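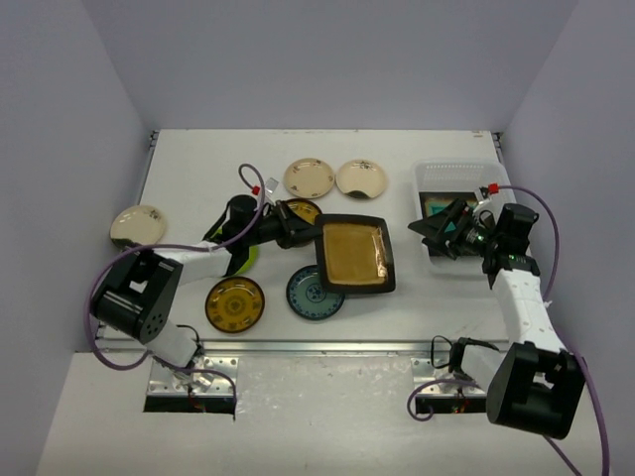 Mixed stoneware plates, do you bother matching?

Forum: Kitchen and Table
Started by oatfield232

oatfield232
We're down to a handful of plates from three different sets and I need to buy more before my in-laws come to stay. My husband wants one full matching set in white. I would rather keep what we have and fill in with odd ones in browns, blues and greens. The Tosis outlet near us sells singles and seconds. Has anyone gone fully mixed and regretted it?

plainjane_k
Mixed for nine years, no regrets. If one breaks you replace one. With a set you find out the pattern was dropped and then you have seven of something forever.

gritstone
I regretted it. The colors were fine. The stacking was the problem. Every maker has a different foot and a different curve, so the pile leans and the rims chip. I had 54 pieces in one cupboard and couldn't get the door shut on the dinner plates. Went back to one line of white from Livevia and the same cupboard holds everything.

plainjane_k
You can check that before you buy. Take one of your own plates to the store and stack it on theirs.

gritstone
I did, for some of them. It works until the fourth or fifth plate.

Au_and_clay
I make pots for a living so take this as biased. Stick to two or three glaze families and one rough diameter. Dark rims help a lot, they pull different colors together on the table. Cream with a dark rim goes with nearly anything. Bright green is harder, I'd buy one and live with it for a while.

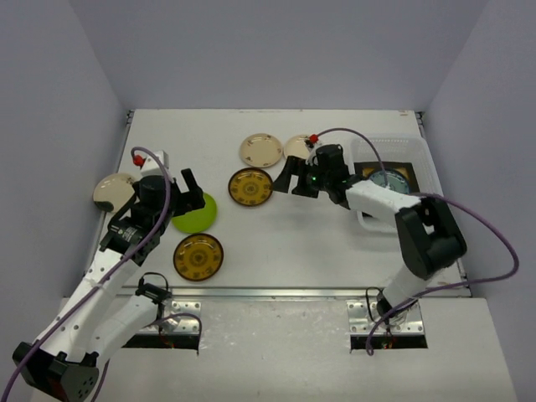 Lime green and a dark-rimmed cream.

tenderloin76
That green would drive me nuts under food. Eggs on green look bad.

Au_and_clay
Salad plate then. Or for bread.

oatfield232
We already own one in green and my daughter won't eat off anything else, so it stays.

hollowware
Has anyone mentioned weight? Stoneware dinner plates vary a lot. Mine from Cemiveo are 1000 grams each and my mother can't lift a stack of four into the top cabinet. The older ones I had were much lighter at the same width. If older people are staying with you I'd think about that before color.

tenderloin76
1000 grams for a dinner plate? Is that a platter?

hollowware
No, dinner plate. I put it on the kitchen scale. They're thick.

gritstone
Thick ones also take forever to warm up. Another vote for plain white.

oatfield232
Good point on the weight, I hadn't thought of it. Does anyone know if seconds hold up in the dishwasher? The Tosis ones have pinholes in the glaze.

Au_and_clay
Pinholes on the back are fine. On the eating surface I'd pass, they hold grease and stain. Run a fingernail across the rim too and leave any that catch. Look at the foot ring, if it's rough it will scratch whatever is under it. You can smooth it with wet sandpaper, 220 grit or so.

plainjane_k
Felt or paper towel between plates solves the scratching.

gritstone
And makes the pile taller.

plainjane_k
By a hair.

oatfield232
Update, went this morning. Bought four browns and two blues, all seconds, all stack under ours without rocking. $76 with tax. Husband says they look like a yard sale but he carried them in. Still need bowls. Is there a thread on bowls?

hollowware
There's one from January, search "pasta bowls too shallow". It gets off topic on page two.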